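3. Storage Practice and Coating Wear in Shared Seed Stores

3.1 Setting and records

The stores examined in this section belong to the Cliltura network, a group of small seed growers who keep part of their stock in common. Each store holds grain and bean seed for its own members and a reserve that can be sent to other stores in a bad year. Nam and Radulović (Deok-su Nam and Valbona Radulović, unpublished field notes) visited the stores in April and copied the ledgers by hand. The copied ledgers contain 539 entries. An entry is one deposit or one withdrawal of a single seed lot, with the name of the crop, the weight, and the initials of the person who made it.

The ledgers differ in quality. At Skikwood, entries are made on the day the seed moves, in ink, and corrections are struck through so that the first figure can still be read. At Jorent, several weeks of movements were often written up in one sitting, and the weights in those entries tend to be round numbers. We kept the Jorent entries in the counts of lots but left them out of any calculation that used weight. This removed 115 entries from the weight analysis.

3.2 Containers

Members are free to bring seed in whatever they have. Cloth sacks are the most common, followed by lidded pails and open metal bins. The network's rules ask only that a container be clean and that it carry a tag with the crop and the year of harvest. The rules do not mention coatings or paint. Older members told us that this was never thought to matter, as most seed used to arrive in sacks and stay in them until planting.

Metal bins came into wider use when the stores began to sort seed on site. A bin is easy to sweep out and mice cannot chew through it, but an open top gives no protection from damp air. Skikwood covers its bins with boards. Jorent covers them with folded cloth, and the cloth was missing from several bins at the time of the visit.

Coating wear was scored by eye on a scale from zero (no loss) to three (bare metal over most of a surface). Both observers scored each bin separately and then compared notes. They disagreed on 8 bins. In those cases the higher score was used, which may make the wear look slightly worse than it is. The most frequent disagreement was over dull metal, where one observer saw a thin layer still in place and the other saw none. Inner panels were scored apart from outer walls, as a panel can lose its coating while the walls around it stay sound (Figure 3).

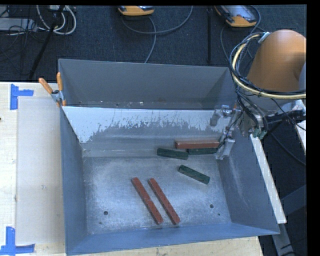 Figure 3. Open-topped metal bin with a sloping inner divider. The pale coating on the upper part of the divider ends in a ragged, flaking edge, with duller gray metal below it.

Wear scores were not related to the crop named on the tag. They were related to how the bins were emptied. Members who used a metal scoop had bins with higher scores on the floor and inner panels than members who tipped the bin out by hand. The Stan scoop, a short flat model sold locally, was in use at both stores, so the comparison between stores is less useful here than the comparison between members within a store.

3.3 Germination tests

For each lot tested, 100 seeds were laid on damp paper and checked daily until no new seed had sprouted for three days. Lots from bins with high wear scores did not germinate less well than lots from bins with low scores. The cover made a larger difference. Seed from bins with boards sprouted more evenly than seed from bins with cloth or with no cover - a result that held for beans and was weaker for grain.

We do not take this to mean that coating loss is harmless. Flakes of coating can mix with seed, and a member who eats part of the stored lot and plants the rest may be exposed in a way our tests did not measure. We sent no flakes for chemical analysis. The network has since been asked to keep food lots in sacks or lidded pails, and Skikwood added a line for the container type to its ledger in June 2024.

3.4 Limits of the records

The ledgers do not say how long a lot stayed in a given container. A lot brought in a sack may be moved to a bin and back again with no new entry, since the rules define a movement as seed entering or leaving the store. Members at Skikwood thought such transfers were rare. Members at Jorent said they happened most weeks during sorting. Any effect of container on seed quality is therefore likely to be understated for Jorent, and the two stores are reported separately in Section 4.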